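Forums New Posts Search Members Log In

Harow Boards > House & Home > Walls and Paint > Gray that won't go blue?

yorath_h
September 20, 2022
OK, I need opinions before I buy the second gallon. We painted the spare room in Savach from the Khoo range and on the card it was a plain soft gray. On the wall at breakfast it's baby blue. By supper it's fine! My wife says leave it, I say I can't look at it for the next 4 years. Do I repaint or change the bulbs?

melur_y
Bulbs first. Cheapest fix there is. What are you running in there now? I had cool white everywhere and every gray in my house looked like a dentist's office.

JiaJF
Going to disagree with Melur. If it's blue at breakfast, that's daylight doing it, and bulbs won't touch daylight. Which way does the window face? North light pulls the blue out of any gray that has blue in it. I repainted my office in August with a plain light gray, and used the same can behind my work table. Went with beige around the corner and the two get along fine. 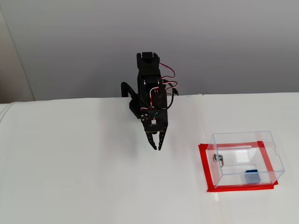 Anyway, Huw, get a sample pot and paint a big piece of poster board. Move it around the room for a couple of days — window wall, far wall, behind the door. I spent around 300 on paint I didn't like before I learned to do that.

yorath_h
North facing, yes. Ugh.

ludger.e
Poster board is fine but do two coats and leave a white border, or your eye mixes it with the old color. And please don't buy "greige". Everybody says greige. It went pink on me.

melur_y
Mine didn't go pink! Depends on the floor, I've got oak.

yorath_h
Ordered two Doter sample pots, one warm gray and one greige (sorry Ludger). Will report back.

Comments

Naomi M.: Same problem in my hallway, following this one.

guest982: Check the ceiling white too, mine was the blue part.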